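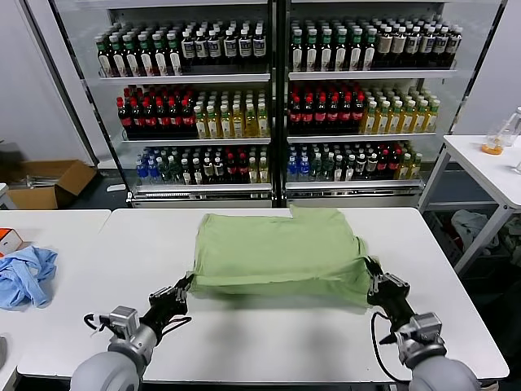
Ok so quick one today because it's 31 Dec 2024 and I still have to get to the store before it closes. But I promised a folding post and I'm going to do the folding post.

Short version: fold on a table. A real table, waist high, nothing on it. Not the bed. I folded on the bed for years and my back was mad at me and everything came out sort of diagonal.

Longer version. We moved to Pletton in March and the linen closet in this place is tiny. Like, coffin for a broom tiny. 25 inches wide, I measured it twice hoping I was wrong. So all my old big floppy folds had to go. Towels that used to get folded in half, in half, done, now stick out past the shelf and the door won't close. Ravindran leaned on it for a week. Then it popped open at 3 am and scared the dog.

So, new system. Sort of stolen from Usha Poduval, who I used to work with at the guest house in Gurness and who could do a whole cart of towels while telling you about her sister's divorce.

What I do now:

- Dump the basket on a side table, or a chair, whatever. NOT the table you fold on. The heap stays over there
- One thing at a time onto the clear surface
- Flatten it with your forearms, not just your palms. Big sweep outward
- Thirds the long way, then half, then half again
- Grab the two front corners and give a small tug toward you before the last fold

That tug is the whole trick, it pulls the bunching out of the middle. If you skip it you get a lumpy rectangle with a flap sticking up at the back and then the stack leans. Mine still lean sometimes. T-shirts are worse than towels for this, the sleeves make a ridge. I tuck the sleeves in flat first and then do the thirds, and if it's still puffy I undo it and start over, or I don't, depends on the day.

White tabletop is good if you have one! You see lint right away. You also see every crumb from breakfast so wipe it down first, I learned that with a black sweater.

Colors. I used to sort by person and now I sort by color and it's so much faster to put away. Greens with greens, blues with blues. Nandini says this is insane because then she has to go find her own shirts in three different piles. She's not wrong. But the shelf looks great and she's only home till Friday so.

Things I tried and dumped:

Rolling. Cute for about two days. Then somebody pulls one from the bottom and it's an avalanche.

The folding board thing from Jadoon, which I bought in a weak moment. Fine for dress shirts I guess. Too small for towels, too fiddly for kid stuff, and it lives behind the couch now.

Folding everything straight out of the dryer while it's warm. I know, I know, you're suposed to. It does help. I just never get there in time, and cold cotton folds ok if you do the forearm thing.

Fitted sheets: still no. I ball them up and put them inside the matching pillowcase and shut the door on them. Benedetta Messina sent me a very long message about the corner in corner method after my last post and I did try it, Benedetta, I tried it twice. I ended up wearing the sheet.

Oh and somebody asked about hand towels. Same thing but skip the last half. They stand up on their edge in a basket like files and you can see all of them at once. I got the basket in Prundgate, the shop next to the bakery, don't remember the name.

Anyway the light blue ones are still in a heap waiting for me and I have to go get onions and ice. Will do the closet shelf pics next week if the closet is still closing by then. Happy new year, go clear off a table.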